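Cómo funciona un candado

Ficha de lectura. Tercer ciclo de primaria. Textos: Remedios Dela Peña. Revisión técnica: Euan Ogilvie.

Un candado es una cerradura portátil. La cerradura de una puerta está fija en la madera o en el metal; el candado se lleva de un sitio a otro y se coloca donde hace falta: una taquilla, una cadena, la tapa de un baúl. Para cerrarlo basta casi siempre con apretar. Para abrirlo se necesita una llave o una combinación.

Las partes

El cuerpo es el bloque principal. Dentro está el mecanismo. Suele ser de latón, de acero o de aluminio, y algunos modelos llevan una cubierta de plástico.

El arco, también llamado grillete, es la barra curvada en forma de U. Una de sus patas es más larga y no sale del cuerpo. La otra es más corta y queda libre cuando el candado se abre. Casi todos los arcos son de acero.

El cilindro es la pieza que gira con la llave. En la parte inferior del cuerpo se ve su entrada, una ranura estrecha con forma irregular. Esa ranura se llama bocallave.

El pestillo es la pieza interior que sujeta el arco. El arco tiene una muesca cerca del extremo, y el pestillo encaja en ella.

Qué ocurre al cerrar

Al empujar el arco hacia abajo, su extremo aparta el pestillo. El pestillo tiene detrás un muelle, que se comprime. Cuando la muesca llega a la altura del pestillo, el muelle se estira otra vez y lo empuja dentro de la muesca. Se oye un clic. A partir de ese momento el arco no puede subir.

No todos los candados cierran así. En algunos hay que girar la llave también para cerrar, y la llave no se puede sacar mientras el arco esté suelto.

Qué ocurre al abrir

El mecanismo más común es el de pernos. Un perno es un cilindro muy pequeño de metal. Dentro del candado hay varios, colocados en fila, y cada uno está partido en dos trozos: uno inferior, que toca la llave, y otro superior, empujado por un muelle.

Sin llave, los trozos superiores bajan y quedan atravesados entre el cilindro y el cuerpo. El cilindro no puede girar.

Con la llave correcta, cada diente levanta su perno a la altura justa. Entonces el corte entre los dos trozos coincide con el borde del cilindro. Esa altura se llama línea de corte. Si todos los pernos están en la línea de corte, el cilindro gira, arrastra el pestillo y el arco sube.

Con una llave equivocada puede haber un perno bien colocado, o incluso varios. Un solo perno fuera de sitio es suficiente para bloquear el giro.

La llave

La parte que se agarra con los dedos es la cabeza. La parte que entra en la bocallave es la paletón o espadín, según el tipo de llave. Los dientes y los valles del borde tienen profundidades distintas, y el orden de esas profundidades es el código de la llave.

Un ejemplo con números. Un candado tiene 3 pernos y cada uno puede estar cortado a 8 alturas diferentes. Las combinaciones se calculan multiplicando: 8 × 8 × 8 = 512. Los fabricantes descartan una parte, por ejemplo las que tienen todos los dientes iguales.

Tipos de candado

Candado de latón. El latón es una aleación de cobre y zinc, de color amarillento. Resiste bien la humedad y es fácil de mecanizar. Los tamaños pequeños se usan en maletas, cajas y diarios.

Candado de acero. Es más duro que el de latón. Si no tiene un recubrimiento, se oxida al aire libre.

Candado de combinación. No tiene llave. Lleva ruedas con cifras, y cada rueda tiene un hueco. Cuando los huecos se alinean, el arco queda libre.

Candado de bloqueo. Se usa en fábricas y talleres. Antes de reparar una máquina, el técnico corta la energía y pone el candado en el interruptor, para que otra persona no pueda conectarla. A menudo es de un color vivo, como el rojo, y en muchos talleres cada trabajador tiene el suyo.

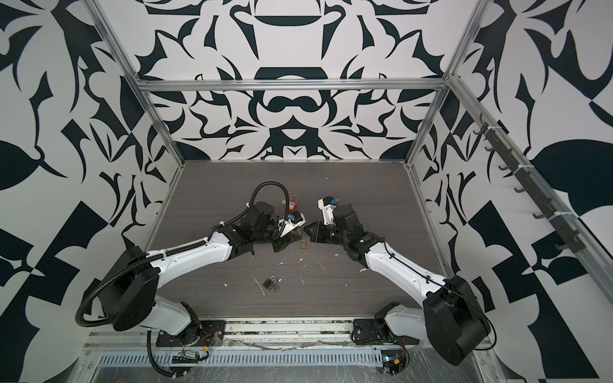 La elección depende del uso. Un arco largo permite rodear una cadena gruesa, pero deja más espacio para introducir una herramienta. Un arco corto protege mejor y sirve para menos sitios. La medida que aparece en los envases suele ser la anchura del cuerpo en milímetros. Un candado de 19 mm cabe en la cremallera de una mochila; uno de 78 mm es adecuado para una verja.

Mantenimiento

El polvo y la suciedad frenan los pernos. Si la llave entra con dificultad, no hay que forzarla, porque puede partirse dentro. Un adulto puede aplicar grafito en polvo en la bocallave y mover la llave varias veces. El aceite de cocina no sirve: se espesa y retiene el polvo.

Actividad

Material: un candado con llave, papel y lápiz.

Apoya la llave sobre el papel y traza su contorno. Marca con un punto el fondo de cada valle. Mide con una regla la distancia de cada punto al borde recto y anota las medidas en orden, desde la cabeza hasta la punta. Repite el proceso con otra llave y compara las dos listas.

Vocabulario

Aleación: mezcla de un metal con otro u otros elementos.
Bocallave: abertura por donde entra la llave.
Muelle: pieza elástica que recupera su forma después de comprimirse.
Muesca: hueco hecho en una pieza para que encaje otra.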